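Equipment Planning & Purchasing > Small Shop Automation
Thread: Hands or grippers for a mixed bench, quote is in and I'm not sold

gritline_mo
January, and the capital request is due at the end of the month. We do light packing and sorting, a lot of odd shapes, soft food items one shift and boxed goods the next. Skalstead quoted us two options on the same pair of arms. Option A is multi-fingered hands from Peleck. Option B is plain grippers with swappable fingertips. The hands add 136 hours of integration on paper. I have never seen an integration estimate come in under, so you can guess how I feel about that number.

The sales deck says "human-like dexterity" on nearly every page. My boss loves it. What I want to know is what it costs per item moved, and the deck is silent on that. The bench work we care about is on this level: bread rolls and a bowl on a cutting mat, two hands over it.
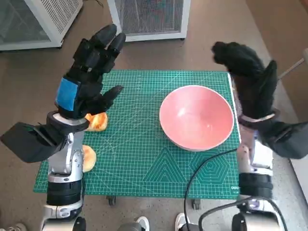 Vivek Dixit: You're pricing the wrong thing. The hands are a one-time cost and you'll forget it in a year. Budget for spares. We run 5 stations and fingers are what we reorder. Ask Skalstead for the lead time on a single replacement finger and get it in writing before you argue about dexterity.

gritline_mo
Fair, and I did ask. They said "typically in stock." I asked what happens when it isn't and got a link to the service plan.

torquewrench_pdx
Disagree with Vivek. A one-time cost still has to get past whoever signs. If your items are bread rolls, a gripper with soft pads does it and you keep the difference. People buy five fingers and then use them like two.

Vivek Dixit: Some people do. We don't. Try getting a pinch gripper to hold a bowl by the rim and then do something useful with the other arm.

torquewrench_pdx
I have. It's fine. What's your cycle time with the hands?

Vivek Dixit: Slower than I'd like. I never said otherwise.

gritline_mo
That is the first straight answer I've had on cycle time from anyone, thanks.

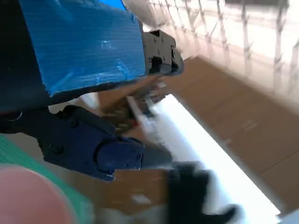
My other gripe is the line called "protective measures," $229 per arm, no breakdown. I want a parts list before I approve a line like that. Corrugated plastic sheet is not exotic, and the blue piece wrapped around the upper part of that arm is already bent at the corner. If the 229 buys me something like that, I'll cut my own from sheet stock. If it buys a fitted cover with a part number, fine, then say so on the quote.

lowbay_jen
Don't skip the cover line to make a point. Cables and grit will cost you more. Do make them itemize it though. Jin gave us an itemized quote the second time we asked, and the total dropped without any haggling.

gritline_mo
Jin wouldn't quote us under 5 units. Did you go through a reseller?

lowbay_jen
Fandano, yes. Their support is slow but they pick up the phone. Ask for the 2 year terms, they don't offer them up front.

torquewrench_pdx
Fandano marks up fingertips like crazy, check that before you sign. And whatever you pick, make them run YOUR items at YOUR bench for a full shift. A demo on their parts tells you their parts work.

gritline_mo
Asked for exactly that. Skalstead wants to charge for the day. I told them to take it off the purchase price if we buy and I'm waiting to hear back. For now I'm putting Option B in the request with the hands as an alternate, and the cover line stays marked "pending breakdown."

Vivek Dixit: Put spares in too. Separate line, or finance will cut it.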